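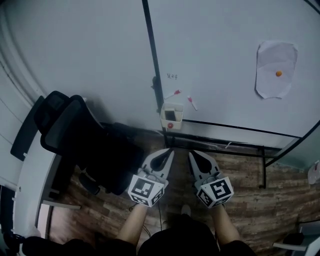
Clerov opened its data collection floor to visitors on 7th January, and I went mostly to look at the handheld grippers. I have spent the last two years on teleoperation, where the operator drives a real arm and the recording comes off the arm's encoders. The Clerov approach drops the arm during collection. The operator holds one gripper in each hand and does the task directly, and the trajectory is recovered afterward. Each gripper carries a white cube printed with fiducial patterns, mounted where a head-level camera has a fair chance of seeing more than one face of it. The jaws are light gray and curved, with a black pad on the inside. The station I was assigned to was a whiteboard on a black stand, with two red-capped markers on it and a sheet of paper taped to the right-hand panel with an orange dot in the middle.

Anežka Kadlec ran the session. The task set that afternoon was board work: pick a marker, write a short string, put the marker back, touch the dot. The dot is a repeatability check. Every episode ends with the closed tips of the right gripper on it, and the spread of those end poses tells them how much the tracking has wandered over a session. She put the spread for the morning at 3 mm, which is better than I expected from printed markers at arm's length and worse than what I get from a decent arm.

## What I asked about

**Occlusion.** Writing on a vertical surface turns the wrist, and a turned wrist takes cube faces out of view. Clerov fills gaps with an inertial unit in the handle. Kadlec said they discard any episode with a gap longer than 5 frames. On board work that costs them a lot of episodes. On table work, hardly any.

**Contact force.** Not measured. Jaw opening is logged, and that is all. For a marker this matters, as pen pressure decides whether there is a line on the board. Their answer is that the policy will learn a position offset into the surface and the compliance of the pads will absorb the rest. I am not convinced. A worn pad and a new pad will give two different offsets, and neither one appears in the data.

**Retargeting.** The recorded gripper poses go through a reachability filter before training. Anything the target arm can't do is thrown out. Yesenia Londoño, who wrote the filter, showed me a plot of what it rejects. The rejected poses cluster low and close to the body, where people reach easily and a shoulder-mounted arm folds into itself. Of the board episodes that survived the occlusion check, 81 percent passed.

## Trying it

I did a short block of episodes. The weight is fine. The trigger has a long dead zone at the start of its travel, so my first grasps closed late and pushed the marker sideways. After that I over-squeezed. Handwriting through a gripper is slow, and my letters drifted down to the right. The hanging cable is the part I would change first: it tugs lightly on the wrist at full extension, and a light tug is still in the data. There is apparently a battery version coming in September.

## The robot side

The playback demo was in the next room, on a pair of Berier arms. They ran marker pickup from a policy trained on the handheld data only. It picked up the marker on 2 of the 3 attempts I watched. On the miss, it closed just short of the barrel and carried on through the writing motion with nothing in the jaws. No grasp check, then. Londoño said one is planned.

I asked for the raw pose logs from my own block and was told I could have them. When they arrive I will compare the dot touches against my arm data and post the numbers.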